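Minutes, Tipoki Craft Market Group, November meeting

Normand Fehr opened the meeting at 7 p.m. The minutes of the last meeting were accepted with no change. The balance is 2,379 dollars after payment of the hall deposit.

Stall sizes were discussed. It was agreed to keep four sizes, and the fee for the largest stays at 49. 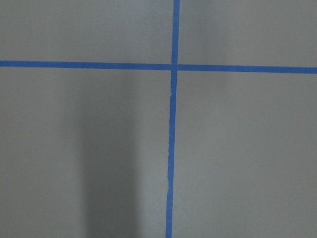 Blue tape on gray, four unequal parts.

Set-up is on Sunday from 8 a.m. Normand will print 200 flyers.

Last updated: November
Contact the secretary | © Tipoki Craft Market Group | Back to top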